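Red ink bled through the page, can the notebook be saved?
Posted in Desk & Paper

I keep a garden log in a Brundby notebook, 102 pages, thin paper. In October I switched to red for frost dates and now the back of every page has dots and ghost lines. Is there a way to fix it, or do I copy it all over? I write at the kitchen table, usually after 9 at night, if damp matters.

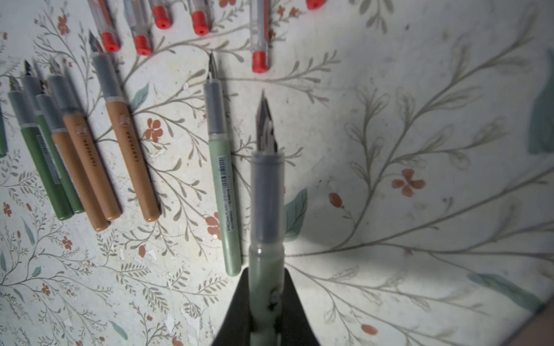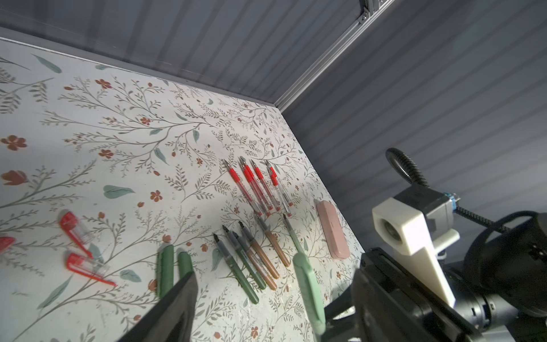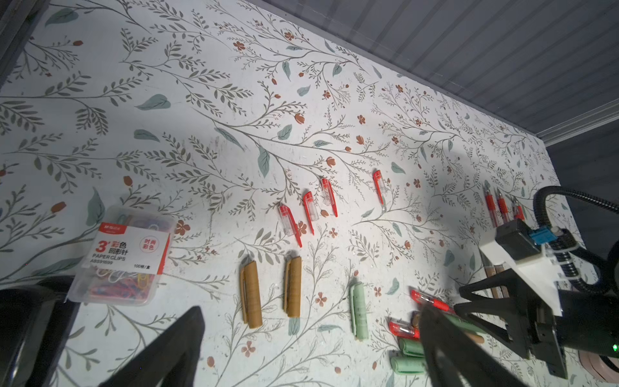

Pens and clips on the flowered cover.

I don't want to lose the notes from the 2 beds by the fence, those go back 5 years.

Fraser_lot13
You can't pull ink back out of paper. Don't try bleach, it eats the sheet. Scan the pages in grayscale and turn the contrast up, the ghost lines mostly drop out. From now on write on one side only and put a card under the page.

stutano
just use pencil

Gistus
Agree with the scanning. Wet ink is the usual cause on thin paper, ballpoint is safer but don't press hard. I copied mine over one winter and it took 13 evenings. I would only recopy the pages you look up often.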